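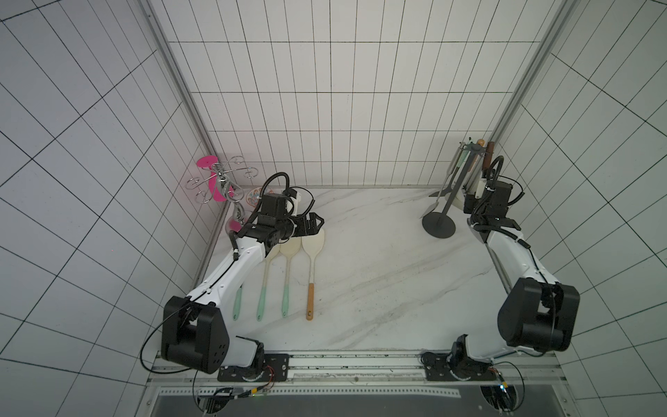 Page 3 of 12

Household machines > Kitchen > Can a two-arm robot put away the utensils yet?

Asked on Fri 30 October

I help in a small shared kitchen in Bilyk and every evening we have the same boring job: spatulas are lying side by side on the counter and somebody must hang them on the stand. My question is simple. Can a pair of arms with two-finger grippers do this today, without a person standing near? I don't need it fast. I read the Drillby pages and they only speak about boxes. Our spatulas are not all the same size – one is wider and has a wooden grip with a small hole near the tip, the others are thinner.

3 replies

Reply 1
No. Wait five years and buy hooks.

Reply 2 (marked as useful)
Partly yes. I worked two winters in the packing hall at Griron, and at home I tried the same thing with spoons and turners. To pick up a spatula from a flat table is the easier half. The handle is thin and lies low, so the fingers must come down almost to the surface, but this can be tuned in one afternoon. Leave more space between the pieces than you think, mine were too close and the gripper pushed the neighbor away.

Hanging is the hard half. The hole is small, the hook is small, and the tool turns a little in the fingers after the grip. In my last test I made 50 tries with one turner and 13 ended on the hook. With a wide cup in place of the hook it was nearly all of them. If you can accept a cup, I would say start now.

Also keep the cable at the wrist away from tools that already hang. Mine caught a ladle and pulled the whole stand.

Reply 3
Dresora has a used pair of arms for 800, without table. I don't know if the grippers are included, please ask them. I want to try it with wooden spoons in November and can write the result in this thread – the same question was on page 2 also but for forks.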